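5/13/24
Isabelle McKinnon, Trestgate bench notes

We use cookies to keep you signed in and to remember your settings. Accept / Manage

Good long session on the kitchen sim today, and I want to get it down while my hands still remember it. The goal is 100 clean remote-control demos of the mug pickup before we let Stumine train on anything, and as of this afternoon we have 60. I know that sounds slow! The first 20 took me most of a morning, mainly because I kept coming in too fast and then fussing over the last little bit, and all that fussing goes into the recording right along with the good parts.

What finally helped was driving from the wrist view and leaving the room view alone until the end. I line up on the handle first, get it between the fingers while they're still wide open, and only then think about going down. I'd been lining up on the rim before, and I think that's why so many of my early ones look so nervous.
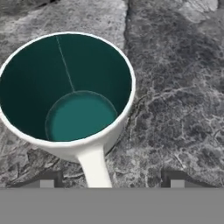

Wrist view, fingers open, handle between them and nearer the left one.

I did find that I like to have the handle closer to the middle than that before I commit, so there's usually one small nudge to the left, then a pause, then down. Please keep the pause short if you take a turn (I counted one of mine on playback and it was embarrassing). The Domański script trims dead time at the start and finish of a demo but leaves the middle alone, so whatever dithering you do in there, the policy gets to learn it too.
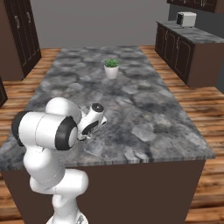

Starting poses are the next thing I want to sort out. I've been resetting to nearly the same spot every time out of pure habit, and a policy fed on that will fall apart the minute it starts somewhere else. From the room view it's easy to see how much island there is to play with: the gripper is down close over the marble toward the near left, and there's a lovely long stretch of counter between it and the potted succulent near the far end. I'd like us to use more of that stretch, with a few starts higher up as well, and some with the wrist turned a bit.

Old Bovari set from December is still on the shared drive, 127 demos, all mixed quality. I'm tempted to borrow from it but the hand controller was mapped differently then, so let's leave it be for now. Next up: redo my two worst ones, then carry on from 60 with the new starts.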